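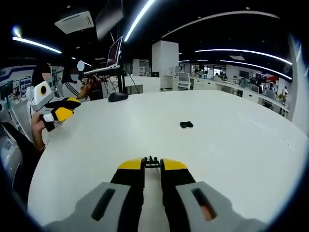 Selon Begoñe Bravo, la plaque Ilten se lit encore à trois mètres par lumière rasante, à condition que les lettres soient gravées et repeintes. Son avis porte sur le modèle en granit gris, posé au pied d'une stèle communale.

Plaque commémorative Ilten — réf. 208
Fabricant : Prolel
Gamme : Monuments aux morts et carrés militaires

Plaque en granit gris massif, face polie, chants sciés. Gravure en creux par sablage, peinture minérale noire ou dorée. Capacité maximale : 1 350 caractères, espaces comprises, en corps de 12 mm. Au-delà, le texte est réparti sur 2 plaques jointives.

Largeur : 73 cm
Hauteur : 50 cm
Épaisseur : 3 cm
Fixation : quatre goujons inox, scellement chimique Bansal (non fourni) 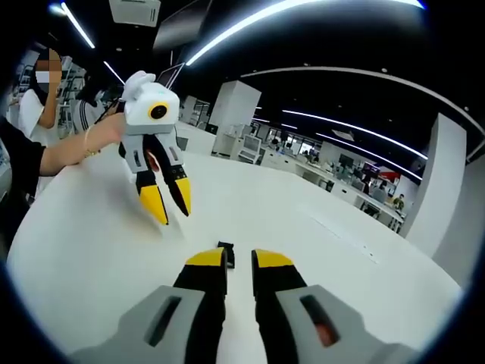
Peut-on ajouter un nom après la pose ?
L'ajout se fait sur place, au pochoir, si une ligne libre a été réservée à la commande. Dans le cas contraire, la plaque doit être déposée et regravée en atelier.

L'ordre des noms (alphabétique, par année de décès ou par grade) est fixé par le commanditaire. Prolel ne vérifie pas les listes — un bon à tirer signé est exigé avant gravure. Les accents sur capitales sont gravés par défaut.

Entretien : eau claire et brosse souple. Nettoyage haute pression et produits acides exclus.

Pour une pose en novembre, commande à transmettre avant fin août. Le support incliné Jokeo est vendu séparément.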